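Sandu 小组进度,11月,一条条发。课程项目,双臂协作,题目是两只手各取一块积木,对接后放回桌面。

1/ 代码分三层:感知、任务分配、轨迹。感知沿用上届的 Nanano,没重训。任务分配这周重写,按积木到两侧基座的距离决定由哪只手取,距离相近时默认左手。

2/ 旧版的问题在交接区。两臂同时进入中间区域,规划器互相等待,超时8秒后整轮作废。现在给中间区域加了锁,先到先占,另一只手在外侧待命。

3/ 后排的水果和饮料罐是干扰物,不参与任务。评分规则写明碰到就扣分,所以轨迹层给后排加了一道虚拟墙,夹爪指尖不得越过。
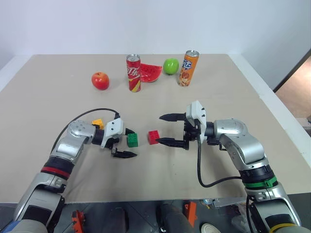
绿色积木在左爪指尖前,红色积木靠右爪一侧,黄色积木在左腕后面。

4/ 黄色积木这种位置最麻烦:头部视角被手腕挡住一部分,检测框偏小,抓取中心跟着偏。临时办法是规划前先把手臂退开,重新取一次图。代价是每轮多花时间,先这样。

5/ 昨晚跑了20轮,成功率78%没达到,差得不多。失败集中在对接,凸点没对齐就下压。Gwion Skyrme 建议下压前加小幅旋转搜索,力阈值先设保守一点。

6/ 示教数据目前将近3,000条,左右手不平衡,右手偏少。下周补右手的,黄色积木被遮挡的情况单独录一组。

7/ 线缆也要注意。右腕那根垂到桌面上,手臂往回收时可能带到积木。准备改走线,扎带已经领了。

8/ 配置文件放在组内仓库的 Jallum 分支,主分支先别合。旋转搜索的参数调完再发。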